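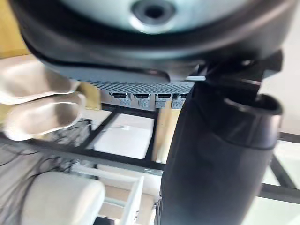
marmaladehatch

Right, I need opinions before I lose my nerve and put everything back where it was. We've got the kitchen half emptied, the dining table is covered in stuff, and I can't decide what lives in which cupboard any more. I thought this would be a nice job for an afternoon. We started in March.

It's a galley kitchen, cupboards both sides, one deep drawer stack next to the cooker and a tall larder thing at the end that I've never got on with. The larder has fixed shelves and they're far too deep, so everything migrates to the back and dies there. I found a tin of treacle from the old house! We've moved twice since the old house.

So my plan was: pans in the deep drawers, plates over the kettle, all the dry food out of its packets and into matching tubs. I bought a set of the Vanetti stacking ones, 18 of them, in the sale (don't ask) and I've filled nine and now I'm wondering if I've made a mistake. The lentils look lovely. The pasta doesn't fit. Spaghetti fits if you snap it and I refuse.

Would you carry on or send the rest back? And where do people keep baking trays, because mine come down on my foot every single time I open that door.

Category: Home > Kitchens > Storage and sorting out

pegbag

Send them back!! I did the whole tub thing about four years ago, labels and everything, and what happens is you buy a new bag of rice before the old one's finished and then you've got a full tub AND a half bag with a clip on it, so now rice is taking up two places. I lasted till Christmas. The tubs are in the loft with screws in.

Baking trays go on their edge. Get a cheap letter rack or one of those wire file holders from an office shop and stand them up in it like records. Changed my life, and I don't say that about much.

thirdshelfdown

I'm going to disagree with pegbag on the tubs. We had moths. If you've ever had pantry moths you will never leave a paper bag of flour on a shelf again as long as you live. I threw away everything, hoovered the peg holes in the sides of the cupboards (they get in the peg holes, it's revolting) and everything since has gone in something with a proper seal.

But I wouldn't bother matching. Mine are big coffee jars, ice cream tubs, two nice glass ones my aunt gave me and a load of Mabaso ones with the clip lids that I picked up one at a time. Looks a mess with the door open. Door's usually shut.

marmaladehatch

Moths. Oh no. I hadn't even thought of moths, now I'm going to go and look in the peg holes.

Letter rack is a brilliant idea, there's one in the spare room with takeaway menus in it. Is it all right for heavy ones? I've got a cast iron griddle that weighs about the same as the dog.

pegbag

Not the griddle, that'll flatten it. Griddle in the bottom drawer under the pans, or just leave it in the oven like everyone else does and swear at it when you preheat.

oldcopperkettle

Please don't put all your pans in deep drawers without checking what the runners are rated for. We did exactly that with a stack of heavy casseroles and one of the drawer fronts started to droop inside a year. Casseroles went down to the floor of the corner cupboard and I've had no trouble since. Frying pans and the everyday saucepans are fine up top.

As for the larder, deep fixed shelves want boxes you can pull out. Long narrow ones, a bit like drawers with no runners. Measure the depth first and take off a bit for the hinge. I bought six beautiful baskets without measuring and the door wouldn't close on any of them.

thirdshelfdown

Seconding the pull-out boxes. I use Nukel ones, the plain white with a handle hole in the front. One for tins, one for "things on toast", one for baking. It sounds daft having a toast box but everybody in the house can find the peanut butter now and I don't get shouted for.

I'd also do the larder before anything else. You've got the dining table covered, so the longer you leave it the more you'll be eating tea on your knees.

binbagqueen

Coming in from the other side here. I think you've all skipped the bit where you get rid of things? I had 26 mugs. There are three of us. I kept eight and the rest went to the church hall and I promise you I have never once stood there wishing I had mug number nineteen. Before you buy a single box, put everything you haven't touched in a year in a bag by the front door.

oldcopperkettle

A year's too short for kitchens. I use my jam pan once, in August. The fish kettle comes out about every third Christmas and I'd be livid if somebody had put it in a bag by the front door.

binbagqueen

Borrow a fish kettle.

oldcopperkettle

From who? Everyone's given theirs away.

pegbag

Haha. I'm with the fish kettle on this one, but top of the wardrobe, not in the kitchen. Seasonal stuff can live anywhere dry. My preserving pan is under the bed with the wrapping paper in it.

marmaladehatch

OK, I've been busy! Update. The letter rack works, five trays and the cooling rack in it and nothing fell on me this morning. Casseroles are on the floor of the corner cupboard as told. I checked the runners and couldn't find any number on them at all, so I've gone cautious.

Mugs: I counted because of binbagqueen and I'm not telling you. A bag has gone to the front door.

Tubs, I've decided to keep the nine I've filled and send the others back, which I think means I've annoyed both sides equally. Flour, sugar, oats, rice, lentils and the other bits the moths would fancy. Pasta stays in its packet in a box. I've wiped the shelves down with the Purer spray, which smells of lemons and slightly of swimming pool, and left the doors open to air overnight.

Still haven't decided about the plates over the kettle. Does the steam matter?

thirdshelfdown

It doesn't bother the plates but it'll have the bottom edge of your cupboard door eventually, ours has puffed up like a crumpet. Pull the kettle forward when you boil it. Plates are better near the dishwasher anyway, if you've got one, you'll save yourself miles.

marmaladehatch

No dishwasher, so near the drainer then. That means the glasses move. And if the glasses move then the tea and coffee moves. I'll be back.

Comments (4)

crumbsinthebutter: Did the letter rack thing last night after reading this, mine slides about a bit so I put a square of that rubbery drawer liner under it. Much better.

northfacingsink: We keep the griddle hanging on a hook inside the larder door. You need a proper solid door for it though, ours is old pine.

pegbag: Any news on the glasses?

lidsnobottoms: Can someone start a thread on lids please. I have a whole drawer of lids.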